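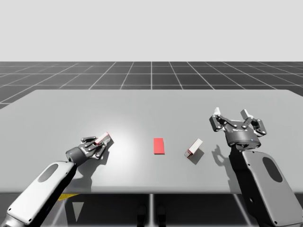
Learning Resources > Drawing and Design > Technical Drawing > Perspective

Constructing a Floor Grid in One-Point Perspective

September. Prepared by Rocío Robles, Drawing and Design, Urrego Institute

This guide sets out the distance-point method for drawing a squared floor that recedes to the horizon. It supports the second unit of the certificate program and is also suitable for independent study. Students should already be able to rule parallel lines with a T-square and set square.

Materials

A3 cartridge paper, landscape
Drawing board and masking tape
T-square and a 45-degree set square
Steel rule graduated in millimetres
2H and HB pencils
Kneadable eraser

Establishing the main lines

1. Tape the sheet square to the board. Rule the ground line lightly in 2H, 50 mm above the lower edge of the paper.

2. Rule the horizon parallel to the ground line in the upper half of the sheet. The horizon represents the viewer's eye level. A high horizon shows more of the floor and a low one compresses it.

3. Mark the vanishing point (VP) on the horizon. For a first exercise, place it at the centre of the sheet.

4. Mark the distance point (DP) on the horizon, to the right of the VP. The interval between VP and DP represents the viewer's distance from the picture plane at the scale of the drawing. If it is too short, the squares nearest the viewer will look stretched. Should the DP fall beyond the paper, tape a strip of scrap to the board and mark the point there.

Dividing the floor

5. Starting 30 mm in from the left edge of the sheet, mark the ground line at intervals of 30 mm, finishing 30 mm short of the right edge. Each interval is the width of one tile.

6. Rule a line from every mark to the VP. Keep the pencil sharp, and stop each line a little short of the VP so that graphite does not build up at that point.

7. Rule one diagonal from the first mark on the left of the ground line to the DP. It will cross each of the converging lines once.

8. Through each crossing, rule a horizontal line with the T-square across the full width of the floor. These lines are the far edges of successive rows of tiles, and the gaps between them diminish towards the horizon.

9. To carry the floor further back, begin a second diagonal where the left-hand edge of the floor meets the last horizontal, and rule it to the same DP. Repeat step 8.

Checking accuracy

Rule a diagonal through any single tile, from its near left corner to its far right corner, and extend it to the horizon. It should arrive at the DP. An error in one tile generally indicates a horizontal ruled slightly off its crossing. An error in every tile suggests that the ground line and horizon are not parallel, in which case the drawing should be restarted.

A common fault is to space the horizontals by eye, or to reduce each gap by a fixed amount. Neither produces a correct recession.

Finishing

Go over the grid in HB and lift the construction lines with the kneadable eraser. Leave the VP and DP visible on work submitted for assessment. Line weight may be reduced towards the horizon, where closely spaced lines otherwise merge into a grey band.

Submission

Write your name, the unit title and the VP to DP measurement in millimetres on the back of the sheet. Work is received at the Ulcombe studio desk until 4 p.m. Students enrolled at a distance should post drawings flat, between two sheets of card. Enquiries concerning marking should be directed to Ibrahim Ezeani, Unit Coordinator.

Urrego Institute, Drawing and Design, Room 43, Ulcombe Campus | Contact us | Copyright Urrego Institute | Back to top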